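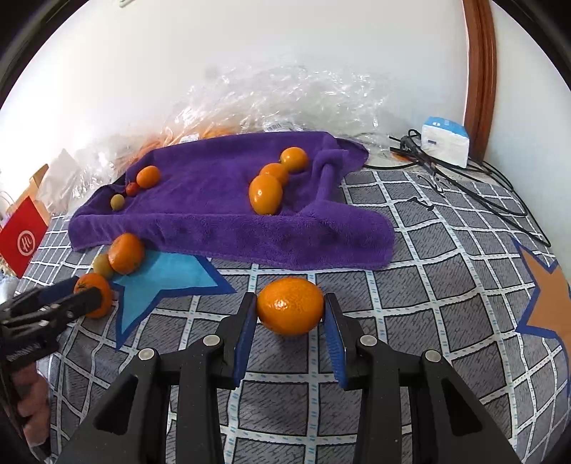 Can a machine put the groceries away yet? Irkunier opens its fruit-sorting project to the public

Mundov, 20 July 2020 - Irkunier today opened up Tuto, its study of the small household chores that machines still find hard. The first part covers one job most people finish without thinking: sorting fruit of different sizes on a soft surface, next to the bags it came in.

So, can machines do household chores yet? Our short answer is some of them, slowly, on a good day. We think that is an exciting place to be, and we would like more people to see how it looks up close.

Tuto starts with people. Our team members do the chore themselves with hand-held grippers, two fingers and nothing more, and software learns from what they did. The first release holds 988 recordings of fruit being picked up, moved and set down. Anyone who tries the gripper for the first time laughs at how clumsy they have become! A mandarin is a friendly shape. A cherry tomato is small and bruises if you squeeze it like a mandarin, and two fruits that touch each other have to be told apart before either one can be lifted.

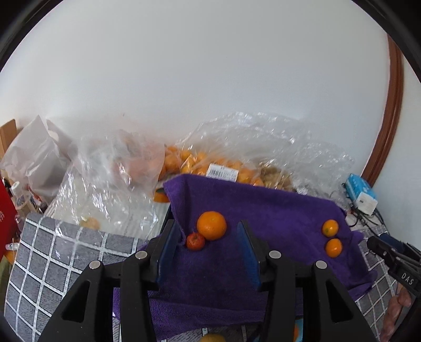
Towels matter more than we expected when we planned the work. On a hard counter the fruit rolls away, which is its own kind of trouble, but on cloth a fingertip can catch the pile and drag everything along with it. Clear plastic is worse. It shines, it wrinkles, and it shows fruit that can't be reached without opening the bag. A person sees all this and adjusts. Software has to learn it one try at a time.

We ran an early version of the trained system on a robot arm at our Ongart workshop. Out of 42 attempts to move a single piece of fruit to a bowl, it finished 29. Most of the misses came from small fruit, and in 5 of them the arm closed neatly on the towel and carried that off. A ten-year-old would do better, and faster. Still, our first version of the same system could barely manage a lone mandarin, and we are thrilled with how far it has come.

What it can't do yet is the whole chore. It doesn't open bags, it doesn't notice soft spots, and it has no idea what to do with a fruit that won't fit in the bowl. We'd ask anyone writing about the project to mention that too.

The recordings and a plain-language guide are free for schools, hobby groups and research labs on request. The next part of Tuto, planned for September, moves on to folding the towels - a chore our own staff can't agree on how to do.

Press contact: Irkunier press desk, Mundov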